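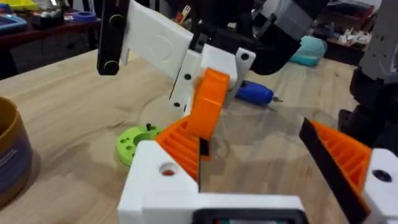

**Do I need to fit both arms before I can set up the fingers?**

You can do the fingers on one arm by itself, but leave the final closing check until both arms are bolted down.

## Part 2: Fingers, bases and first moves

I'm assuming you've got through Part 1 and have two arms that turn on and don't complain. This part took me a whole afternoon the first time and it really needn't have. Most of that was me doing up screws in the wrong order, so do read a step to the end before you pick up the driver.

The printed parts are all in the Skivumis folder on the Nirkudden workshop drive. White is the stiff stuff (gripper body, finger mounts, brackets) and orange is the ribbed pads. Colours are only our habit, so print them in whatever you have on the reel.

### Fitting the pads

1. Turn the arms off at the wall. The stop button isn't enough for this bit, as the motors still hold and you'll be fighting them.
2. Clear any stringing out of the screw holes in the white mounts. A twist of a hand drill bit does it.
3. Offer up the orange pad with the ridges facing the other finger. It will go on backwards if you let it! Cempaka Subramaniam had one like that for a week and blamed the software.
4. Put both screws in loosely, square the pad up by eye, then nip them up by hand.

> **Caution:** don't use a power driver for the last turn. The holes are plain plastic and they strip with no warning at all.

5. Move the fingers through their whole travel by hand, slowly. If a pad rubs on the mount, back the screws off and start again from step 4.

With the power back on, bring one gripper over the other at the slowest speed and watch the tips from close up. You're looking for a pad that leans, or a mount that shifts when the arm changes direction. It's also a decent moment to find out whether you've left a tool where an elbow wants to go.
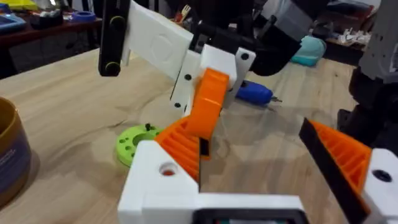

### Spacing the bases

Our two bases sit 655 mm apart, measured centre to centre. Go wider and the arms can't pass things between them without stretching nearly straight, and they get wobbly when they do that. Closer in, the elbows start to meet. I've tried both and came back to 655.

1. Mark the centres on the table in pencil and put each base down on its mark.
2. Clamp first, bolt later. You'll want to shift something, trust me.
3. Run each cable so it has a loose loop near its arm. Swing the arm to both ends of its travel and see that the loop never pulls tight or gets under the wrist.
4. Go round and push on each base with the heel of your hand. Any movement at all means more clamp.

Note: the Tondine power supplies we use have short leads, so work out where they're going before you get fond of a particular corner of the table.

### Opening the grippers

1. Start the Vakulenko control program and pick the left arm.
2. Send it to the open position and let it finish before touching anything else.
3. Check that the fingers have parted and that neither one is pushing against its stop. A low, steady hum is the giveaway – close it a touch and save that as your new open position.
4. Do the same on the right.
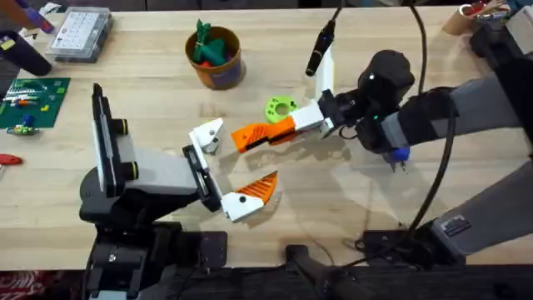
*Left gripper open, with the right arm reaching in from the other side.*

Save the settings with a name you'll recognise later. I have a file called "new new right" and I couldn't tell you what's in it.

### Bringing the arms together

Now for the fun part. Keep one hand on the stop button from here on, and ask anyone leaning on the table to stand back a bit.

1. Set the speed to 5 per cent. It feels daft but leave it there.
2. Pick something light and printed to practise on. A ring is good, as there's a hole in the middle and you can see how square the pads are to it.
3. Move one arm at a time. Bring the first in, stop, and only then bring in the second.
4. Look from the front and then from the side, and nudge the wrist until the tips are level.
5. Back away in the reverse order, last arm in being first arm out.

Remigiusz Wysocka likes to do this with both arms moving at once. He's had far more practice than me, so please do it the slow way for your first few goes.

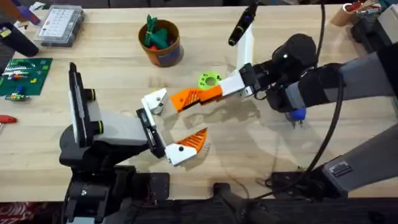 **How often should I check the finger screws?**

Check them before each session for the first couple of weeks, then once a month, and again after any bump.

If a screw keeps working loose after that, the hole has had it. Print a new mount and go back to the pad steps; the arm settings stay as they are.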